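Wistus pilot: progress report for May
Prepared by Gunnel Backlund for the Covport program office

Work this month centered on the open day at the Vekcombe workshop. Roughly 60 people came through between 10 a.m. and 4 p.m., mostly from local retail and catering businesses. Stellan Åberg ran the two-arm station and I handled the sign-in desk and questions.

The station was set up as a small snack counter, with packaged goods on a clear stepped stand, drinks on a rack behind it, and a serving tray in the middle. Visitors picked an item and the arms were asked to bring it to the tray. We ran 18 requests in all. Candy bars and small boxes were handled without help. Two requests were stopped by the operator, both for jars that had rolled against a divider on the stand.

Hedlund, who supplied the gripper fingers, has agreed to send a narrower set for testing. We expect them in June and will repeat the jar requests before changing anything else. The spare cable set is still on back order.

Several visitors asked about cleaning and about how long it takes to add a new product. We do not have good figures on either yet. Stellan will log setup time per item from now on, and it will be in the next report.

Spending is within the approved amount. The only unplanned cost was extra table covering. We would like a decision on the second open day by the end of next month, as the room has to be booked ahead.

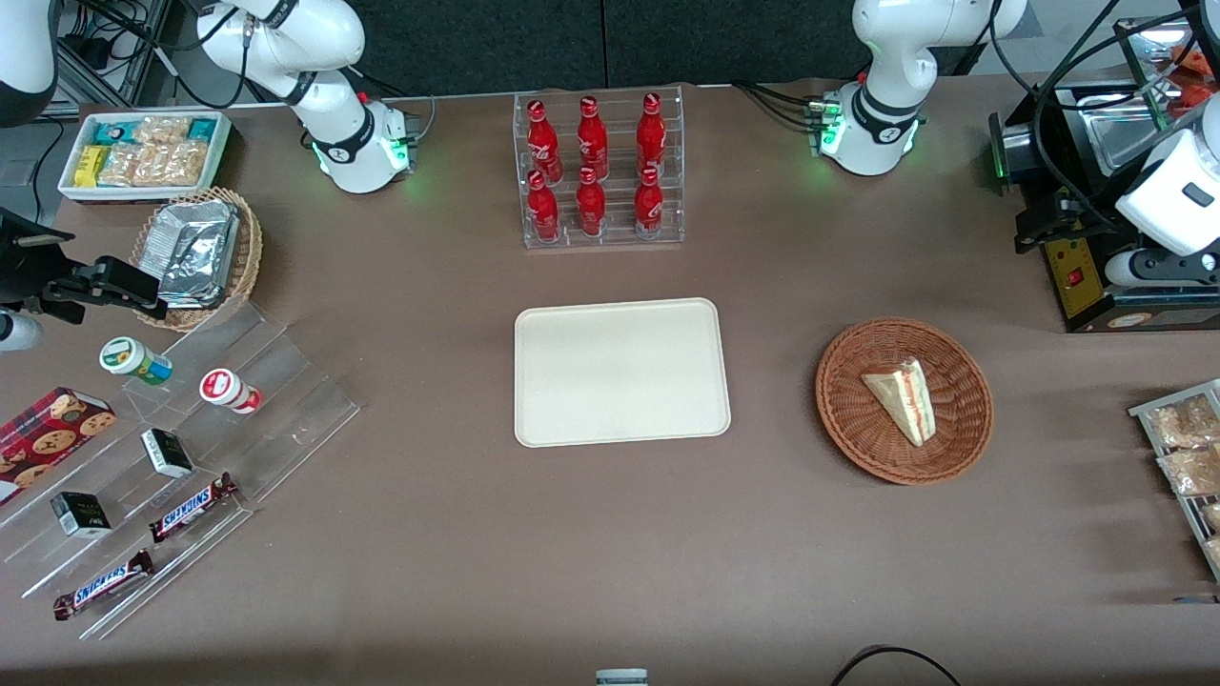
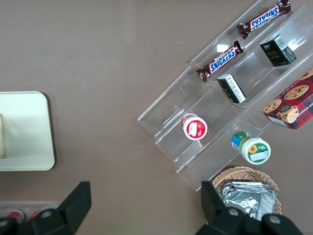 Vekcombe open day: the two-arm station (first picture) and the stepped stand from above, with the gripper fingers in view (second picture).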